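Halby cell notes: fixing the right thumb in the sim

Posted 1/16/23

I keep a simulated copy of the Halby cell on the second workstation and use it to check changes before they go near the hardware. Two arms, two jointed hands, one oval table, a few cups and saucers. The copy is only useful if it fails in the same places as the real one, and since the last rebuild it has been failing in places of its own.
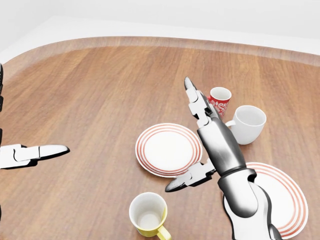
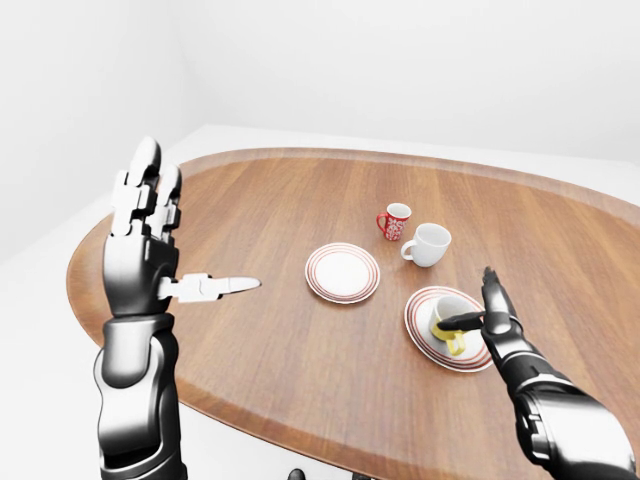

The tableware task in the sim cell, two views. Three cups, two striped plates, both hands in play.

The fault I was chasing was in the right thumb. In the log, the commanded position and the reported position agreed to well within tolerance, yet the thumb kept making contact with things before the controller expected it to. The second view has a fair instance of what I was looking at: the thumb is in the cup with the yellow handle, and the cup is sitting tilted and off center on its saucer. A contact like that puts a sideways load on the cup that the grasp planner has no term for.

First suspect was the collision mesh. The hand model came over from the Vumum exporter, which writes two meshes per link, one to draw and one to collide with. The drawn mesh is fine. The collision mesh is a convex hull, and the hull for the last thumb link was built with the pad and the link body merged into one piece. That makes the pad side fatter than it should be. You will not see it in a normal render. Turn on the collision overlay and it is obvious.

Steps I took, in order, for when I have to do this again:

Stop the sim and save the state. Do not edit link geometry with the solver running. It will accept the change and keep the old contact cache.

Open the hand file and find the last thumb link. The exporter numbers links from the palm outward, so it is the highest number in the thumb group.

Split the hull. I cut it at the seam between pad and body and let the tool rebuild both halves. The pad half gets the soft contact settings, the body half gets the stiff ones.

Check the mass. Splitting a link doubles its mass if the density field is copied to both parts, and it was. I set the mass by hand on the body and zeroed it on the pad.

Clear the contact cache and reload.

Then run the same task from the same seed. I used seed 1078, which had been a reliable bad one, with the cups and saucers reset to their stored poses.

It got better but was not right. Early contacts on the thumb dropped from 304 in a full batch to 66. The ones left over all came from the right hand, and all with the wrist turned well inward. That pointed away from the mesh and toward calibration.

The right wrist offset in the sim is read from a file that I last wrote when the real arm was refitted. The real arm has had its wrist coupling swapped once since then. I had updated the file for the controller and not the one for the sim. They live in different folders, which is a decision I made and have regretted before. The difference between the two was 2 degrees. At the wrist that is small. At the tip of a long thumb, reaching over a plate toward a cup, it is enough to matter.

I replaced the sim file with a link to the controller file, so there is now one source for both. I also added a check at startup that prints the offset for each wrist and the modification time of the file it came from. It should have been there from the beginning.

With the offset corrected I ran the batch again and the early contacts on the thumb were gone, apart from a handful where the cup had been knocked by another finger first. Those are a planning problem and I am leaving them for another day.

A few other items from the same session.

Left hand. No fault found. I ran it through the full open and close cycle with nothing near it, then through the thumb sweep. Joint limits match the sheet. The left thumb has the same merged hull from the exporter, so I split that one too and fixed its mass the same way. It had not caused trouble yet, mostly on account of the left hand doing less close work in this task.

Table friction. The table was still using the default material. I measured the real one some time ago with a saucer and a spring scale and had the number written on a sticky note - it is now in the scene file. Saucers slide a little less than they did. The cups on the bare table behave about the same as before.

Saucer rim. The collision shape for the saucers is a flat disk with no rim, so a cup can be pushed off one with nothing to stop it. I want a proper rim on it. The Gunawan shape library has a shallow dish primitive that would do, but it is slow to solve with two of them in contact with other objects. I will try a ring of small capsules first.

Render settings. The arms are far too shiny. It makes no difference to the physics, but the bright bands on the forearm move around as the arm turns and the Resonmont tracker sometimes picks them up as edges. I lowered the reflectance on the test branch only. If the tracker numbers hold up there I will move the change over.

Backups. The old hand file is in the archive folder with the exporter version in the name. Do not delete it. The earlier batches can only be replayed against that geometry, and I will want them for comparison when the rim change goes in.

The real cell gets the new planner settings next, at reduced speed, with the cups swapped for the plastic set. I have that down for February, after the coupling on the left wrist has been looked at. The play in it is within limits but it has grown since the last time I measured, and I would like a spare on the shelf before I take it apart.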